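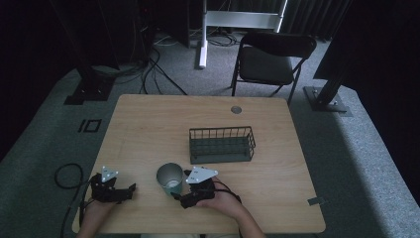 How can a person show a two-handed task to a robot without driving the robot itself?
The person holds a pair of grippers of the same kind that the robot has, and does the task with them at a table. The movement of each gripper is stored, and the robot learns from it later.

3.2 Collection of the demonstrations

In the Womby study we compared two ways of teaching. In the first way, the operator moved the arms by remote control from a desk. In the second way, the operator worked with hand-held grippers. Each operator gave 60 practice demonstrations before any data were kept. After this, 700 demonstrations were kept for each way of teaching.

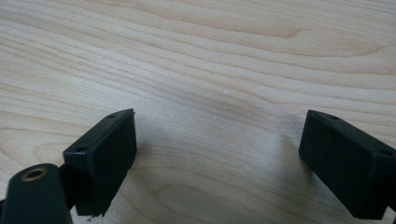
The opening of the jaws at the start of a demonstration was the first point on which our operators did not agree. Some of them began with the jaws almost closed, and the learned policy then copied this habit. We therefore asked for a fixed start position, with the jaws wide open and nothing between the pads. The wrist view is also useful for checking it, as both pads and the screw holes along their top faces can be seen against the pale wood. Demonstrations with a different start were removed by hand. 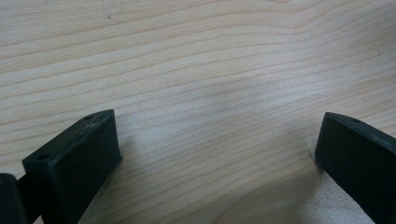
Colton Bélanger, in his comments on an earlier draft, objected that a fixed start makes the data too clean, and that a robot at Perron would seldom begin from such a position. We agree in part. For the remote control data, where the start was left free, the policy recovered better from a bad first approach. For the hand-held data we did not test this.
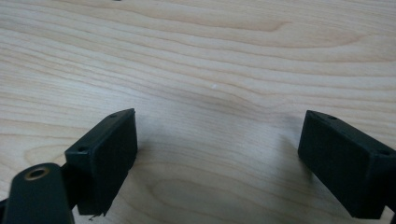
Figure 3. Wrist view with open jaws, hand-held gripper.

The wrist images were used at the full rate, and the views from the head only at every second step. Training was stopped after 2,000 updates for both data sets. The Stendent controller was left at its standard settings during all tests. The results for each task are given in Section 4.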